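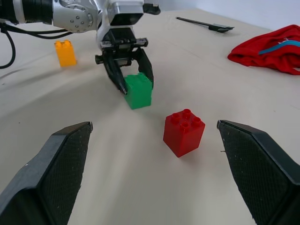
Wrist view, one arm. Other arm on the green brick.

October 10, 2026

Day 8 of the Trilmont evaluation. The loan agreement covers two arms, the Castolar control software and the textured finger pads. The pads are the option I care about, at 1200 extra per pair. Today was building bricks, the large kind, in red, green and yellow.

Grip first. The diamond texture on the inner faces is fine enough that I expected it to slide on glossy plastic. Logged slips on the morning runs: 2, both with the brick taken near a corner. The smooth pads in April were a good deal worse, but that was a different gripper and I would not put the two in one table.

The wrist camera has the fingertips in view at all times. Good for checking alignment, bad for anything directly behind a finger. Krishnan's kit had the camera set higher and I preferred it. Wrote this up for the sales contact.

The tablecloth wrinkles on the covering still bother me. Brick placement on a crease is a variable I have no number for.

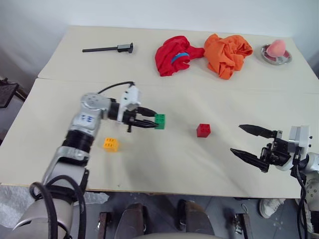

Photo: Ebenezer Acheampong

Both arms share the front table. The bricks stay there, and the cloths and the metal dish stay on the rear one. Castolar wants a keep-out zone entered by hand for each arm, and the manual gives the corner order wrong on page 136. Swapped the order, zone accepted.

Cable routing is the weak point of the package. The loops on the left arm hang low by the table edge, and the clips supplied are too small for the thick cable. Ebenezer has asked Zorkero for a price on a sleeve.

Software restarted once after lunch with no entry in the log. Reported, ticket open.

Cloths tomorrow, red before orange. Need to decide whether finger force is set per object or left at default. The default suits bricks. Ask whether the quote for the pads includes spare screws, and get the answer in writing.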